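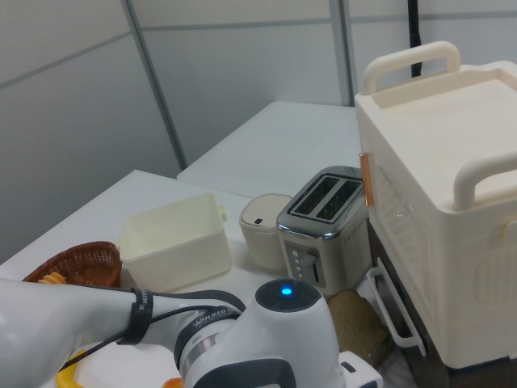
1. Introduction

Fruit and bakery goods are among the items most often thrown away by households. The usual advice is to buy less, but storage has a large effect and is easier to change. This report compares three ways of keeping bananas, apples and bread products in shared student kitchens at the Nellard residence. The work was carried out as the project part of the second-year food studies module.

The question was whether the place where food is kept changes how much of it is thrown away. Price, diet and cooking skill were left out.

2. Method

The study ran for 6 weeks and ended in July. Each kitchen was given one storage arrangement and kept it for the whole period:

A -- all fruit together in one open bowl
B -- bananas kept apart from other fruit, apples in the fridge
C -- as B, with bread products in a closed tin

Residents wrote down every item they brought in and every item they threw out, on a sheet fixed to the fridge door. The sheets were collected weekly and typed into a spreadsheet. In total 1,885 items were recorded, of which 453 were thrown away. Items given to another kitchen were counted as eaten. Half-eaten items were counted as thrown away if more than half was left.

We use the Starnura scale for ripeness, which runs from green to fully brown. It was chosen over the Kütt method because the latter needs a firmness gauge and we had only one.

We use We your browser's cookies to remember your settings. By continuing to read you accept our cookie policy. Accept | Manage

3. Results

Arrangement A produced the most waste in every week except the first. Bananas made up the largest share, followed by sliced bread. Arrangements B and C gave similar figures for fruit, and the difference between them came almost entirely from bread products.

Apples in the fridge were rarely thrown away, but they were also eaten more slowly. Several residents wrote on the sheets that they had forgotten the apples were there. Sheets from 43 kitchen-weeks were complete enough to use; the rest had gaps of two days or more and were dropped. 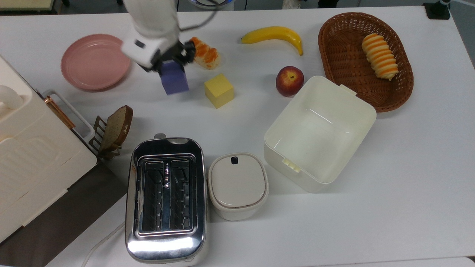
Ripening fruit gives off ethylene, a gas which speeds up ripening in other fruit close by. Bananas and apples both produce a good deal of it, so storing them next to each other shortens the life of the bananas in particular. A yellow banana with slightly darkened tips, lying directly above a red apple as it does here, is the pairing that arrangement A allowed and arrangement B was meant to prevent. The effect is stronger in a deep bowl than on an open surface, where the gas can spread.

4. Limits of the study

The sheets relied on residents being truthful and remembering to write. Kitchens were not matched for number of residents, and the Pernimness block has larger fridges than the others -- this may have helped arrangement B. Room temperature was not logged. Croissants and rolls were entered under one heading, so they cannot be separated from each other in the data.

5. Further work

A repeat in winter would show whether the bread result holds when kitchens are cooler. The recording sheet should have a separate line for each bakery product and a box for the date of purchase.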